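Let Us Save Where We Like

April 26, 2020

I gave up on Gundley last week after 18 hours. I liked the combat and the map, and I would have finished it if the game had let me stop when I needed to. Its save points can be 40 minutes apart, and I have a family and a job.

Defenders of the system say it creates tension, and it does. Losing progress in Misten made me careful in a way few games have. But Misten spaces its save points well, and its levels are short. Gundley borrowed the rule and left out the planning behind it.

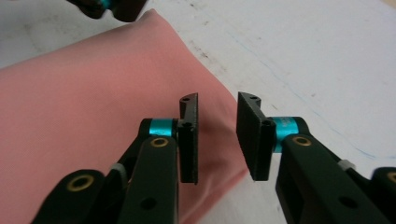
Would a free save button ruin the difficulty?

It would make some fights easier for people who chose to use it that way. A suspend save, deleted when you load it, fixes most of that. You can turn off the console, eat dinner and come back to the same spot with the same health and the same bad position.

Gultance has done this since its October update. The bosses are as hard as they were at launch. I have died to the third one more times than I'd like to admit, and the suspend save never helped me beat it. It did let me go to bed.

There is a technical argument too, and I don't dismiss it. Open worlds track a lot of objects, and a small studio may not be able to store all of them at any moment. In that case, say so on the store page. Players can plan their evenings if they know what they're buying. 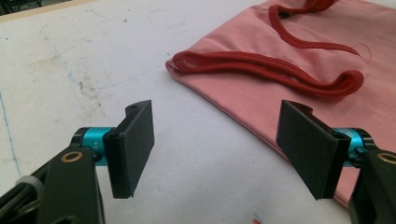

What I'd ask for

A suspend save in every single-player game over three hours long. A clock on the pause menu showing the time since the last save, too. Gundley has neither, and I won't be going back until at least one of them is patched in.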